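Buying a Kitchen Robot Arm: Questions We Keep Getting

Is the Hemell quote the full price?
No. Hemell quotes the arm. Cables, mounts, spare fingers and the table are extra, and Samah Bennani found 135 dollars of brackets on a separate page of ours.

How much should we set aside for extras?
We put down 2000 and spent nearly all of it. Ask for the parts list before you sign anything.

Do we need a wrist camera as well as an overhead one?
Plodik's sales people say yes, and they sell both. Try a week with one and see what you miss. Up close, a wrist view may show you a lot of colander and very little table.

Can we test with toy food?
Yes, and it's cheap. Don't let a vendor tell you a toy strawberry proves anything about a real one.

What about the service plan?
Trinidad Belmonte read it twice and still can't say what it covers. We passed. Ask again in October, when the terms change.

How many trial runs before we decide?
Ask for 20 on your own table, with your own items. A demo on the vendor's table doesn't count.
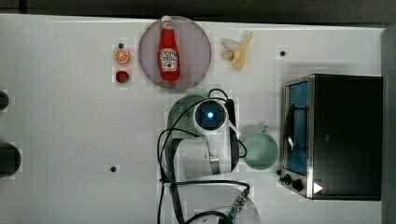
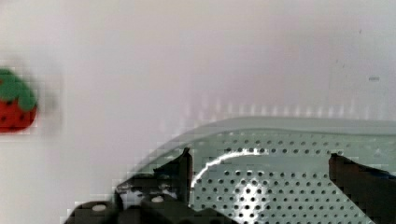
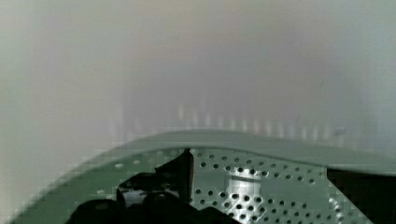
Colander work: the table from overhead (first), then two wrist camera views.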